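Search datasets
Search

# Stevinetti Tram Stop Timings

12 Jul 2026 - Seidu Alhassan

Stop-level arrival and departure records for the Stevinetti tramway, lines 3 and 6. The data covers the March service period and is meant for work on dwell times, headways and timetable recovery. It does not include fares, passenger counts or anything that identifies a driver.

## Contents

- `stops.csv` - one row per platform, with stop code, name, line, direction and position along the line in meters
- `trips.csv` - one row per scheduled trip, with line, direction, first stop, last stop and planned start time
- `events.csv` - one row per door-open or door-close event, keyed to trip and stop
- `cars.csv` - fleet number, car type and depot for each of the 27 cars that ran during the period
- `notes/` - plain text notes on diversions and short workings

All files are UTF-8 with a header row. Times are local, in 24-hour form with seconds. Trips that run past midnight keep the service date on which they started, so hours of 24 and 25 are valid and should not be dropped by a date parser.

## Source

Events come from the door controller log on each car. The log is copied off when the car returns to the depot at Brunau or Dekus. Positions are matched to platforms by odometer reading, then checked against the stop order in `trips.csv`. Where the two disagree, the event is kept and `match_flag` is set to 1.

Line 6 was cut back to Kaewsai for part of the period while the outer loop was relaid. Trips affected by this have `short_working` set to 1 and their last stop changed to match what was run. The planned last stop is kept in `planned_last`.
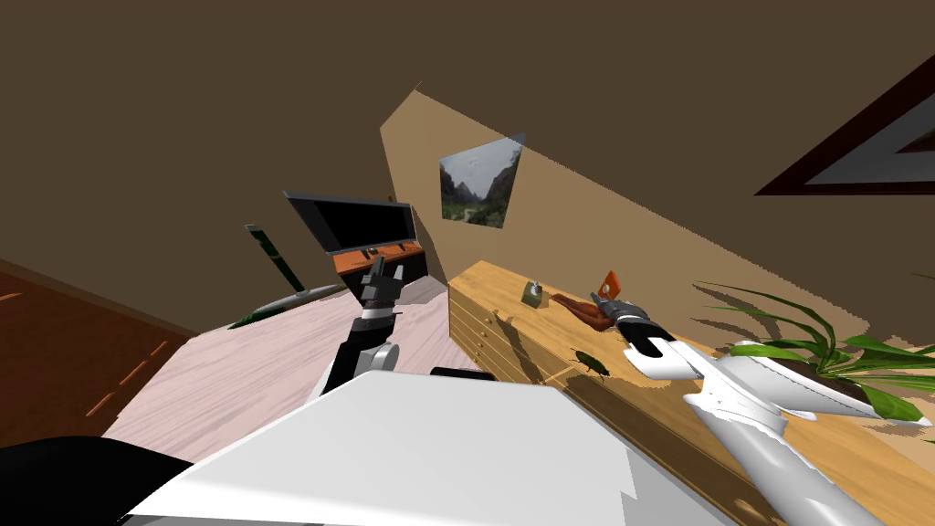

*Simulated interior: dresser and framed landscape picture.*

## Cleaning

1. Events less than 3 seconds apart at the same platform are merged. The first open and the last close are kept.
2. Dwell times over 60 minutes are removed from `events.csv` and listed in `notes/long_dwell.txt`.
3. Depot moves and driver training runs are removed.
4. Clock drift is corrected per car using the depot time signal. The correction is in `cars.csv` as `drift_s`.

No gaps are filled. If a car lost its log, the trip stays in `trips.csv` with no matching events. Count these trips as unobserved. They are a separate case from canceled trips, which have `canceled` set to 1.

## Known problems

- The two platforms at Kaewsai share one odometer range. Direction is taken from the trip record there, and a few events near the end of a trip may be on the wrong side.
- Cars from Dekus record door close when the command is given. Cars from Brunau record it when the doors are locked. Dwell times from the two depots should be compared with care - the `depot` column is there for this.
- Stop names changed once during the period. Stop codes did not, so join on the code.
- Terminal dwell includes layover. Filter on `is_terminal` before working out averages.

## Use

Load `trips.csv` first and join `events.csv` on `trip_id` and `service_date`. Trip IDs repeat from one day to the next, so a join on `trip_id` alone will give duplicate rows.

Headways should be worked out per platform, sorted by door-open time. Sorting by planned time gives negative headways where one tram overtook another's slot after a short working.

## Changes

- 1.2 - `planned_last` added; drift correction redone for the Dekus cars
- 1.1 - duplicate rows at Brunau depot stop removed
- 1.0 - first release

## License and citation

The data may be used and shared with credit. Cite as: Alhassan, S., Stevinetti Tram Stop Timings, version 1.2. Please give the version number, as row counts differ between releases.

Contact | © Stevinetti Tram Stop Timings | Back to top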